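Surico Walking and Boat Tours: Your Questions Answered

How many people are on a tour?
The lake boat takes up to 12 guests plus your guide. The village walk can stretch a little bigger, but we love it small -- you get to ask all the questions you want, and Ingegerd never runs out of answers!

What does it cost?
The half-day walk is $113 per adult. The full-day walk and boat combination is $295 per adult and includes lunch, the boat, park fees and all the coffee you can drink. Kids under four come along free.

How long is the full day?
Plan on around 4 hours on foot with plenty of stops, then the boat after lunch. We leave the dock office at 8:30 a.m. and are usually back by 5 p.m., later if the loons are putting on a show.

Do you pick up from hotels?
Yes, from any hotel or rental in town. If you're staying out past Homell Bay, drive in and park free behind the dock office.

Can we bring the kids?
Please do! Ville Pitkänen runs our family departures and he is wonderful with little ones (he does all the bird calls, and they will be doing them too by dinner). Child life jackets start at 30 pounds.
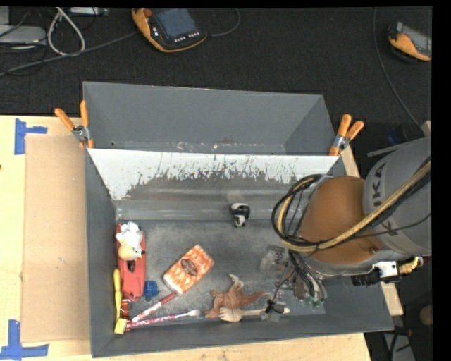
Small toys and household odds and ends in a gray metal bin.

What should I bring?
Shoes you can walk in, a rain jacket, sunscreen and a water bottle. We have binoculars to lend. Mornings on the water are chilly even in July, so pack one more layer than you think you need.

What's for lunch?
Rajkumari Pant cooks it herself, and guests write to us about her lentil soup months later. Vegetarian, vegan and gluten-free are all easy -- just tell us when you book.

What if it rains?
We go! The woods smell fantastic in the rain and the boat has a roof. Thunder or high wind is another matter. If we have to call it off, you can pick a new date or get all your money back.

Can I cancel?
Sure. Cancel up to four days ahead for a full refund. After that we'll move you to another date if there's space.

When is the best time to come?
May for wildflowers, September for color. Ask Ashok at the desk and he'll make a passionate case for October.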